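**Brandura Opens Swap Counter for Household Storage Bins, Admits It May Never See the Good Ones Again**

LORNENT, December

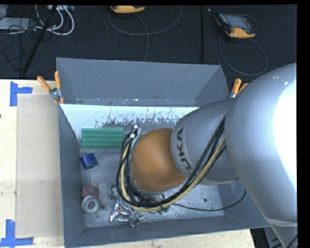 Brandura, the neighborhood lending shop on Cultaser Street, will open a swap counter for storage bins this month, giving residents a place to bring the containers they bought to get organized and then had to organize. Anyone may drop off a clean bin and leave with a different one of similar size. The shop takes plastic tubs, crates, baskets with both handles and anything along the lines of an open gray metal bin, rectangular, the sort that looks right at home on a pale wooden tabletop and will probably outlive the table. Lids are welcome. Lids that fit something are especially welcome.

The idea came out of last spring's cleanup drive, when the shop asked for garden tools and received 30 empty storage tubs, several with smaller storage tubs inside. A shelf was set aside for them. The shelf filled up, and a second shelf was bought to hold what the first could not, at which point the staff saw where things were heading.

Swaps are free for members. Everyone else pays $2 per bin, which goes toward rent and a better label maker than the current one, whose letter E has retired. There is a limit of 20 swaps per household per year. Brandura set the number after a trial week in which one household reached it before lunch.

The counter will not accept cardboard boxes, cracked tubs, or bins that still have things in them. That last rule covers cables. Owners who are sure they will need those cables someday are encouraged to go on being sure at home.

Hardware supplier Tyagi has donated shelving for the new counter along with a large carton of replacement latches. The latches fit most tubs sold in the past few years and none of the ones brought in so far.

"We expect the plain, sturdy bins to leave first and the novelty pumpkin ones to stay through the holidays," the shop said in a statement. "We have made our peace with the pumpkins."

The swap counter is at the back of the store, past the folding chairs, and opens daily at 10 a.m. Members can reserve a bin at the front desk and have until closing time to pick it up. Parking is behind the building, and a hand cart can be borrowed for large loads.

**About Brandura**

Brandura lends tools, kitchen gear and party supplies to residents of Lornent. Most of it comes back.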